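Chapter 7
Pegs, Holes and Fits

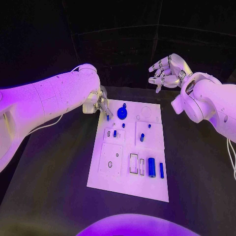 Figure 7.1 A white peg board with blue pegs, small plates and holes of several sizes.

Almost everything that comes in parts has to be put together, and a great deal of putting together comes down to one job: a pin, peg, bolt or shaft has to go into a hole. A chair leg goes into a seat. A shelf pin goes into the side of a bookcase. The plug on a lamp cord goes into the wall. The parts may be large or small, but the same few questions come up each time. How big is the hole compared with the peg? How straight does the peg have to be before it will enter? What happens when it is slightly off?

In Chapter 6 you learned to measure a part and to write its size with a tolerance. In this chapter you will use those measurements on two parts at once. The difference between the size of a hole and the size of the peg that goes into it is called the clearance. If the hole is larger, the clearance is positive and the peg will slide or drop in. If the peg is larger, the clearance is negative and the peg must be pressed in. Neither kind is better than the other. A drawer pull that turns in your hand has too much clearance, and a door hinge with too little will not swing.

A peg board is a good place to begin studying fits. The holes stay where they are, the pegs can be picked up by the top, and the same task can be repeated until you know how it feels. Round holes are the easiest, as a round peg can be turned any way and still go in. Slots take more care. A flat piece has to be lined up in direction as well as position, and a narrow slot allows very little turning either way.

What Happened at Clarodine

Riet Lambrechts ran the assembly room at the Clarodine lamp works in Fitudcombe. One November her room received 636 lamp bases from a new supplier. Every base had passed inspection, and so had every post. When the assemblers tried to join them, 288 of the bases would not take a post by hand.

Lambrechts measured the rejected bases again and found them all within tolerance. The posts were within tolerance too. The trouble was that the bases had been bored near the smallest size allowed and the posts turned near the largest. Each part was correct by its own drawing, but the two drawings had never been compared. We will return to this case in Section 7.4, where you will work out the tolerances that would have prevented it.

In This Chapter

7.1 Clearance, Snug and Press Fits
7.2 Lining Up a Peg with a Hole
7.3 Slots and Other Holes That Are Not Round
7.4 Tolerances for Matching Parts
7.5 Chamfers and Lead-ins

Words to Know

chamfer: a sloped edge cut at the end of a peg or the mouth of a hole
clearance: hole size minus peg size
jamming: sticking caused by a peg that enters at an angle
press fit: a fit in which the peg is larger than the hole

Before You Begin

Find 2 objects at home that are held together by a peg, pin or bolt. Take neither one apart. For each, write down whether you think the fit is loose, snug or pressed, and what makes you think so. Keep your notes, as you will need them for the first exercise in Section 7.1.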